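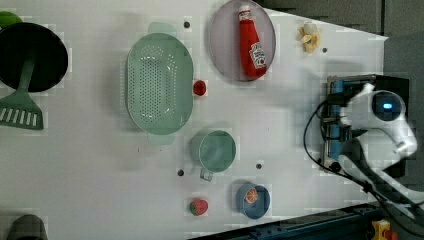 I drove down to Trikesdale in July for the Endovholm game and paid 19 dollars for a seat behind third base. Parking was free if you left the car by the feed store, so I did that and walked over. The announced crowd was 1,343. It looked smaller from where I sat, but a lot of people stay out by the picnic tables until the third inning or so.

Trikesdale scored twice in the first on a double down the line and a throwing error. After that there wasn't much to write down. Their starter went seven innings on 70 pitches, mostly because Endovholm swung at everything early in the count. I keep score in pencil and had to erase once, when a ground ball I had as a hit went up on the board as an error on the shortstop. I still think it was a hit – he had to go a long way to his right for it.

Endovholm got a run back in the eighth. A walk, a stolen base and a soft single to right. With two outs they had the tying run on third, and the batter fouled off five or six before he flied out to center. That was the best at-bat of the night. The ninth went in order and it ended 2–1.

I like this league more than I did last year. The umpires are keeping the games moving and most of them finish before ten. What I don't like is the new playoff format, where the top team gets a week off and then has to play a best-of-three. Nivham won 31 games last season, sat around for a week and lost two straight at home. A best-of-five would be fairer, and I don't see why the schedule couldn't fit it.

Food was fine. I had a bratwurst and a lemonade. The line at the first base stand was shorter, if you go.

Next one for me is Nivham at Picard – I haven't been to that park since they moved the bullpens, and I hear the seats in left are now in full sun until seven. I'll bring a hat.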